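Week 4 handout: Quarantine and water changes for pond and tank fish
Course tutor: Adanech Tekleab

We use cookies to remember your settings and count visits. By continuing to browse you accept our cookie notice. Accept | Manage

Read this before the practical. Bring your own test kit if you have one.

1. Why new fish are kept apart

A fish that looks healthy in the dealer's tank can still carry flukes, white spot or a bacterial infection. Moving it is stressful, and stress is when these problems show. Keep every new fish in a separate tank or vat for at least four weeks. In cold water parasites go through their life cycle more slowly, so allow longer or heat the quarantine tank.

The vat we use in class is a Hillska, which holds 544 liters to the brim. We fill it to 485 liters and keep a net over the top, as new koi jump. Use the filled volume for all dosing sums. Using the brim volume is the most common mistake in the homework, and it gives an overdose of 12 percent.

2. Setting up

Take a mature sponge from a running filter and move it to the quarantine filter the same day the fish arrive. A new sponge will do nothing useful for weeks. If you have no mature media, plan on daily water changes and test for ammonia morning and evening.

Hold the water at 18 degrees C for the first week unless the fish came from much colder water. In that case raise it by one degree a day. Keep the lights low. Do not feed on the first day, then feed lightly.

Nets, bowls and siphon hoses used on the quarantine vat stay with the quarantine vat. Mark them with colored tape.

3. Water changes

Work out the change from your nitrate and ammonia readings. For a lightly stocked vat, 10 percent twice a week is normal. Ten percent of our vat is 48.5 liters, or about five buckets.

Tap water must be treated for chlorine or chloramine before it goes in. Check with your water company which one they use. Some dechlorinators deal with chlorine only, and chloramine also leaves ammonia behind once it is broken down.

Match the temperature of the new water to within two degrees.

4. What to watch for

Flicking against the sides, clamped fins, hanging near the air stone, gray film on the skin, spitting food. Write down what you see and the time. If two or more fish show the same sign, test the water first and treat second. Bad water causes most of these signs without any parasite being involved.

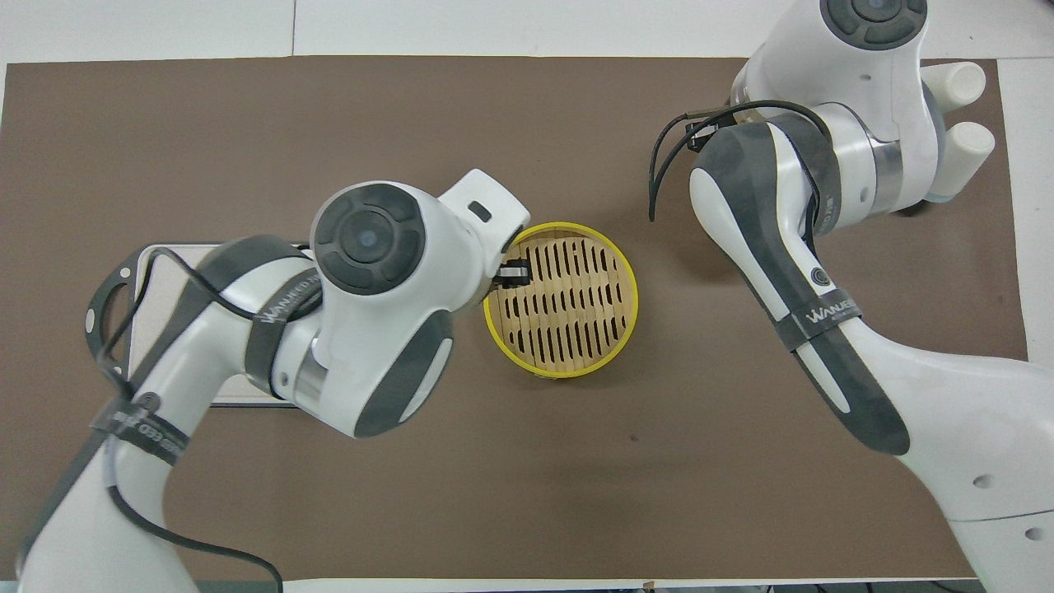 A skin scrape is the only sure way to tell flukes from other causes. We will do scrapes in Week 5. Please read the Gebremichael notes on microscope use before then, pages 1 to 11.

5. Ending quarantine

The fish can join the main pond when they have eaten well and shown no signs for two full weeks after the last treatment. Put one or two of your existing fish in with them for the final week if you can spare them. Problems that do not show in either group alone will sometimes show when they are mixed.

Homework: work out the salt needed to bring our vat to 0.3 percent. Show your working.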